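Call for Participants: Working Group on Bench Practice for Robotic Bin Picking

Veston is seeking technicians, cell integrators and safety reviewers to join the working group drafting its guideline on robotic picking of mixed household items from open bins. The current draft has 41 clauses. It covers cable routing at the wrist, bin condition, clamping of loose materials near the cell, and operator access while the arm is powered.
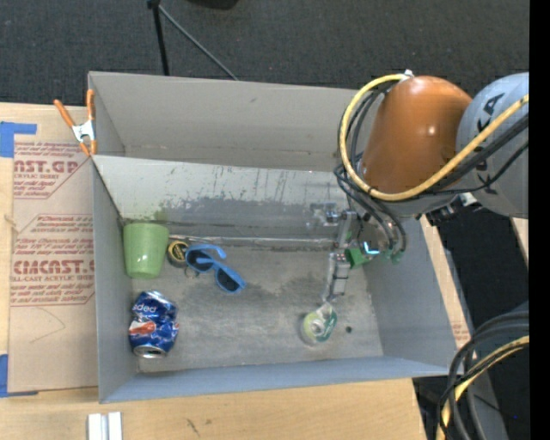

Participants will review the draft clause by clause and test selected sections on their own equipment. Each test section requires 100 logged picks. Failed picks must be recorded — including those ended by an operator stop.

Applicants must have:
Direct experience operating or maintaining an industrial or collaborative arm
Access to a guarded cell with a working emergency stop
Familiarity with written risk assessment

Experience with worn or damaged bins is desirable. Participation is unpaid. Test costs are reimbursed up to $527 per site on receipt of the completed log.

The term runs from August until the draft is released for comment. Meetings are held online at 10:00 a.m. Central.

Send a one-page statement and a description of your cell to Nisha Bhatia, working group secretary. Technical questions go to Hollis Calloway. Incomplete applications will not be reviewed.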